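参访记录:Kunholm 手持夹爪示教数据采集现场,操作规范部分

2026年7月,随行人员:Irina Chiriac、Akash Sengar。接待方:Thierry Vasseur(现场负责)、Monique Fleury(规范文件维护)。本文只记与作业规范有关的内容,设备选型另行成文。

参访从采集区开始。操作员双手各持一个夹爪,夹爪上装有带黑白标记图案的立方体,用于位姿解算。

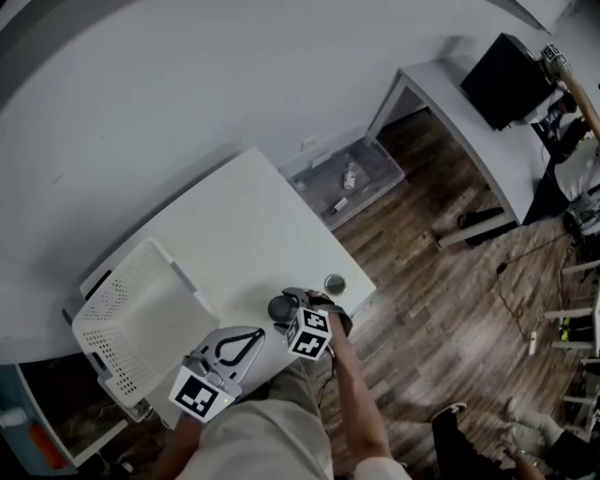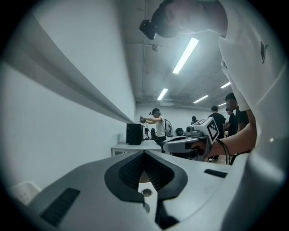
Kunholm 现行的操作规范是第三版,今年2月生效,共53条。前两版由 Flornness 的集成商代写,偏重设备保养,对操作员动作几乎没有约束。第三版由 Fleury 重写,结构改为按作业顺序排列:进场、标定、采集、复核、离场。她解释说,旧版按设备分章,操作员做一次标定要翻三个章节,实际执行中基本靠口头传授。

一、进场与分区

规范把场地分为作业区和等候区。作业区以桌沿外一臂加工具长度为界,采集进行时,非当班人员不得进入。等候人员可以在同一房间内停留,但不得从当班操作员身后穿行。Sengar 问为何不用地面胶带标线,Vasseur 答复:桌位每周调整,胶带残留多,新旧线混在一起反而造成误判。目前的做法是由班组长口头划界,并在班次记录中写明桌位编号。

我们认为这一条偏弱。口头划界无法事后核查,临时进场的人也未必听到。Chiriac 建议改用可移动的立柱,对方表示可以试。

二、线缆

线缆相关条款共六条,是第三版改动最多的部分。要点如下:

- 夹爪引出的线缆须沿前臂走线,在腕部留出活动余量,余量以手腕全幅转动时不绷紧为准。
- 线缆不得绕过手指或夹在手柄与手掌之间。
- 地面电源线应靠墙敷设;必须横穿通道的,加盖线槽。
- 备用线缆收卷后入柜,不得与在用线缆混放。

Fleury 承认,靠墙敷设和收卷入柜两条的执行率最低。班次交接时间短,操作员倾向于把线缆直接堆放在手边。她正在考虑把收线列入交接签字项,未签则下一班不得开始。

三、标记立方体

标记面的管理规则写得较细。图案面不得用手指触碰,不得贴临时标签;表面出现划痕、翘边或反光不均,整块更换,不做局部修补。更换后必须重新标定,标定残差记入台账。台账由 Hervé Guérin 保管,查阅时现存439条记录,每条包含立方体编号、安装位置、残差和操作员代号。

我们抽查了其中30条。编号和残差齐全,安装位置一栏有两条写作“同上”,而上一条属于另一台设备。Guérin 当场更正,并同意在表格中取消自由填写,改为下拉选项。

规范未规定照明条件与标记识别之间的关系。Vasseur 的说法是室内照明固定,识别率稳定,没有必要单列条款。我们保留意见:灯管老化或更换色温后,缺少基线数据就无法判断识别率变化的来源。建议至少每季度在固定桌位做一次静态识别测试并存档。

四、单次采集的动作要求

每段采集以双夹爪张开、悬停于桌沿上方为起始姿态,结束时回到同一姿态。夹取物体时,闭合动作应连续完成,不得反复试探。若物体滑脱,操作员不得在同一段内重新夹取后当作成功提交,该段标为失败并保留。Fleury 强调保留二字:旧版允许操作员自行删除失败段,导致成功率失真,也使后续分析缺少失败样本。

连续作业上限为40分钟,之后强制休息。这一数字来自 Bajwa 班组的试行结果,依据是操作员自报的腕部疲劳程度,样本不大。Chiriac 指出,自报数据不宜作为唯一依据,可对照采集轨迹中的抖动幅度。对方已有轨迹数据,尚未做过此类统计。

五、人员影像与隐私

头戴和工具端的摄像头都可能拍到旁人。规范要求所有进场人员签署知情同意书,参访人员同样适用,我们在门口签过。数据出库前做人脸模糊处理,原始影像的访问权限限于两人,访问留痕。

此处有一个未决问题。同意书写明可以撤回,但没有写撤回后的处理时限,也没有说明已交付给下游的数据如何处置。Fleury 表示,下游单位 Flolavwood 的合同里有删除义务,但触发流程尚未书面化。我们请她在下一次修订中补上时限和责任人。

六、与现有标准的关系

现场的手持工具不具备驱动机械臂的功能,因此不直接套用工业机器人安全标准。Kunholm 参考的是一般风险评估方法,将夹伤、绊倒、重复性劳损列为主要危害。评估表我们看过,危害识别基本完整,风险等级的打分缺少理由说明,部分条目只有分数。按我方内部要求,每一项降级都应写明依据,此点已反馈。

待跟进事项:

1. 可移动立柱的试用结果,由 Vasseur 回复。
2. 交接签字表新版,由 Fleury 提供。
3. 台账下拉选项上线后,由 Guérin 发一份空白模板。
4. 同意撤回流程的书面稿。
5. 轨迹抖动与作业时长的对照统计,Sengar 可协助处理数据。

规范第三版全文经对方同意可在我方内部传阅,不得外发。需要的同事向 Chiriac 索取。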